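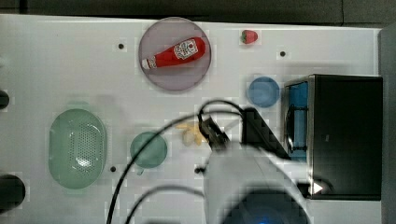

Tea for One Arm: an afternoon with Gustura at the Pernulgate workshop

I'd been told to come after lunch because "it's better behaved when the sun's gone round", so at two o'clock I was climbing the back stairs at Pernulgate with a packet of biscuits, expecting something clanky. I've been a member for ages but I mostly live downstairs with the lathes, and all I knew about Gustura was that it was a robot arm, that it had something to do with kitchens, and that people on the clay evening kept asking who'd left a strawberry on the stairs.

Its builder was sitting cross-legged on the floor with a laptop on her knees. She used to fix lifts for a living, and she talks about motors the way other people talk about their dogs. She said hello, took a biscuit and told me to mind the cable.

"It's a tidying robot," she said. "Well, it's a putting-one-thing-in-another-thing robot. Tidying is what I tell my mum."

The arm itself is second-hand. She got it from a dealer called Kristiansen, over in Lokmont, who had it down as spares or repair. It sat under a blanket in her hallway for months while she read the manual (which came in a ring binder, with somebody's shopping list still tucked in it) and tried to work out what was wrong.

"I thought it'd be the drive. I was all ready for it to be the drive! I'd priced one up and everything, and felt quite sick. And then it was a connector. One bent pin. I straightened it with a pair of tweezers on the kitchen worktop and the whole thing woke up."

So why isn't it still in her kitchen?

"Have you seen my kitchen?"

Fair enough. The table cost her 70 quid, white top included, and she's prouder of that than of anything to do with the software. She'd had the arm clamped to an old desk before, and every time it stopped suddenly the desk went on moving. All her careful positions were off by a finger's width and she spent weeks blaming her own sums.

"If anyone reading this is going to build one, spend your first weekend on the table. Get it stiff. Get it level. I know it's boring. I did the fun bit first and then had to do the fun bit all over again."

What goes on the table is a pretend kitchen: a plate with a ketchup bottle lying on it, a green colander, bowls, bits of toy fruit. I asked whether she'd picked them for a reason or just raided a toy box, and got a proper answer.

"Bit of both. The colander's brilliant because it's big and it's got a rim, so you have to come in over the top of it. You can't just shove things in from the side. The ketchup bottle is there to be annoying. It's red, and so are the strawberries, so if I'm being lazy about colour it soon catches me out. And the bowl is the same blue as my gran's, which isn't science."
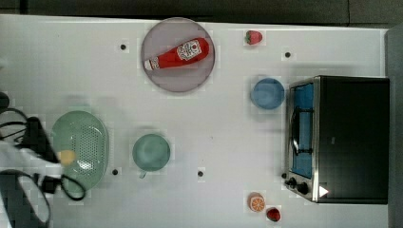 We got on to the gripper next, because I'd been staring at it. Close to, it's smaller than you'd expect, just a pair of black fingers really, and she has been through a shocking number of fingertips. There's a biscuit tin of the old ones under the bench. Some are printed, some are cut from sheet rubber, and a few have been wrapped in the stuff you put round tennis racket handles.

"Hard ones fling things," she said. "You get a squashy toy and you squeeze it and that's lovely, it just gives. Then you get a shiny round one and it shoots off like a bar of soap. So I went softer, and then softer again, and then they were so soft they'd fold back when they touched the table. I'm happy with these. I've said that before, mind you."

She builds up its training by steering the arm through each job herself, using a games controller, while the computer keeps a record of everything. Later on the program gets a go on its own. She's got 1,484 of these recordings saved, and yes, she did look the number up for me, and no, she hadn't realised it was that many. There was a bit of a silence afterwards.

"That's a lot of evenings," she said. "Anyway."

I asked if they were all good ones.

"God, no. I used to throw the bad ones away, all the ones where I'd dithered or gone in crooked and had to back out. And it got really good at doing the job perfectly and really hopeless the moment it was a tiny bit off, as it had never seen anybody be a tiny bit off. So I fished what I could out of the bin and put them back. It's got my dithering now. It does this little pause before it opens the fingers and that's me, that's exactly what I do."

She let me have a turn with the controller. I can report that it's horrible! Left and right I could manage, but up and down live on a different stick, and then there's a twist on the shoulder buttons, and I had the gripper pointing at the wall inside a minute. She was very kind about it. Her thumb never left the stop button, which she'd wired up before anything else on the build, and which she makes every visitor press once so they know how it feels.

"I don't care how slow you've set it. It's an arm, it's stronger than you, and it doesn't know you're there. Press the button. Good. Now you can play."

While we're being sensible: she also keeps a line on the floor that visitors stay behind when it's running by itself, and the room is booked out in the workshop diary whenever the arm is powered up. If you want to go and see it, look for GUSTURA in the diary and knock.
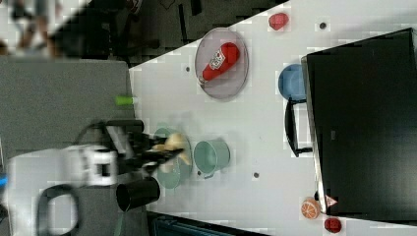 Pernulgate Workshop Newsletter
Issue 18 | Page 7

I wanted to know about the cables, partly because I'd already trodden on one. They loop about all over the place, thick black ones and thinner black ones, and to my eye it looked like something that hadn't been finished.

"Everybody says that! I had them all tied in lovely and neat. Cable ties every few inches, it looked like a proper factory job. And it could hardly turn its wrist. It'd get so far round and the cable would go tight and the motor would sulk and trip out. So you leave slack. Then you've got slack, and the slack catches on things. I had a loop go down over a cup once and the cup went across the room."

Her rule now is to drive the arm slowly to every far corner it's ever going to visit and watch the cables the whole way and never mind the fingers. She marks each cable with a dab of nail varnish where it's clipped, so she can tell at a glance if one has crept. (The varnish is a very good coral. I asked for the name of it but she'd scraped the label off.)

We had a break for tea at that point and talked about money, which is the thing I always want to know and never like to ask. She won't give a grand total. The arm was the big one, obviously, and the computer was one she already had. The pretend food came from charity shops, bar the colander, which she bought new in the supermarket and had to defend at home when it failed to come back.

Had she thought about using real food?

"I did a real banana. It was fine, it was really quite good at it, but it bruises, so by the tenth go it's a different banana. It's gone brown on one side and it's bendier. And the room stank. And then somebody ate it, which, after what that banana had been through, I wouldn't have."

The light bothers her more than any of the mechanical stuff. Sun through the window in the late morning puts a bright patch on that white table, and the program starts seeing edges where there aren't any, hence my afternoon invitation. She's tried blinds. She's tried recording with the lamp on, with the lamp off, and with the lamp on and somebody walking about in front of it. The walking about helped the most, so if she's ever asked you to come upstairs and wander round the room for no obvious reason, that's what you were doing.
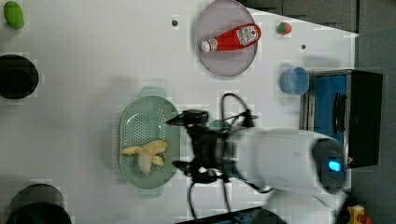 "I move things on purpose," she went on, mouth full of biscuit. "The colander goes here, goes there. Something goes in it, something comes out. If I leave it all laid out the same I'm only teaching it one table. People come in and start straightening it all up for me, and they mean well, but I do have to go and mess it up again."

I asked what she'd do differently if she went back to Kristiansen's yard tomorrow and started over. She had a long think about that one.

"Write more down. I've got a notebook, but it's all 'changed the thing, much better', and I've no idea which thing. And I'd ask for help sooner. I sat on my own with that wobble for weeks, and then someone from the woodwork lot came up to borrow a clamp, leaned on the desk and said 'this moves, you know'. I could've cried."

And what's next? She'd like it to cope with lids. Lids are hard, apparently, for all the reasons they're hard for the rest of us, plus you want something to hold the pot still while you pull. There's a second arm for sale in Lokmont and she has been looking at the listing more than she ought to. She showed it to me on her phone, twice.

In the meantime she's after soft, daft, graspable things, so if you're clearing out a toy box, there's a crate for her by the back stairs. Nothing with batteries in, please, and nothing that sheds. Smaller than a grapefruit is ideal. She'd particularly like an aubergine.

I left just as she was setting up for another run, moving the strawberry a bit to the left, frowning at it, and moving it back.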